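Week 5 handout: Who does the work when the arms arrive?
Course notes, Work and Automation. Xuân Vi

Read before class. Bring one page on a task you have been paid to do.

1. Where we left off

Last week we ended on the claim that automation "frees people for better work." I asked who had seen this happen, in person, at a job they held. Two hands went up, and one of them meant a dishwasher. Keep that in mind while you read the company material in the packet. It is written by people who are selling something.

2. The Plulham case

Plulham is a packing site for grocery and snack orders. It has 29 people on the day shift. Mavance, the supplier, proposed two-arm stations for what its brochure calls "bag handling and shelf tasks." The pitch to managers was that 75 percent of the handling steps could go to the arms. Ask what a step is. If picking up a packet is one step and noticing that the bag has started to tear is zero steps, the number will come out nicely for the seller.

Look at what a paper bag asks of a pair of hands. It folds when you don't want it to. The handles flop. A person holds the mouth open with one hand and reaches in with the other, and does this while talking about something else. The arms have to divide the same job between them, one gripper at the upper edge of the opening and the other inside the bag, with soft packets and a small rack sharing the tabletop. 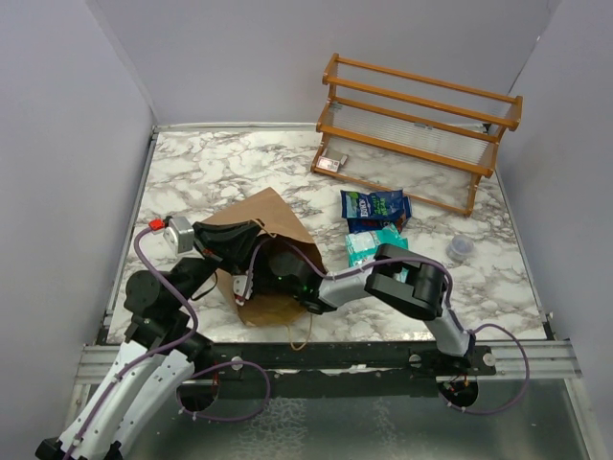

3. What changed for the people

The packers at Plulham were told their jobs were safe, and on paper they were. Their titles changed to "station attendant." Read the duty list closely:

– keep the station stocked
– clear jams and dropped goods
– restart the arms after a stop
– log each stop on the tablet

Every item on that list is there for the machine's benefit. The old job had a pace the packers set among themselves. The new one has waiting, then hurrying, then waiting. Several of them said they were more tired at 2 in the afternoon than they used to be at the end of the shift. The trial report covers none of this. It counts bags.

It also counts them in a curious way. A bag finished after an attendant stepped in is marked as done by the station. I asked for the figures with those bags taken out and was told they had not been kept separately.

4. Skill, and who gets credit for it

Drereo, the training firm, wrote a course for the attendants. It lasts roughly 90 minutes. The packers already knew which packets crush and which bags split at the fold – knowledge that took years on the floor and that the setup crew asked them for in May, without extra pay. Tô, our second reading, calls this "the free lesson." I find the chapter too long and its history shaky, but the phrase is useful.

You may disagree with me. Some attendants liked the change, mainly those with bad wrists, and you should take them seriously in your papers. A sore wrist is a real cost. Whether a station like this was the only cure on offer is a separate matter, and the site never priced job rotation or a lower table.

5. For discussion

Who decided what counted as a finished bag?
What would the packers have asked for if they had been given the same budget?
Find one sentence in the Mavance brochure that could be checked, and say how you would check it.

Reading for next time: Tô, chapter 2, and the attendant interviews at the back of the packet.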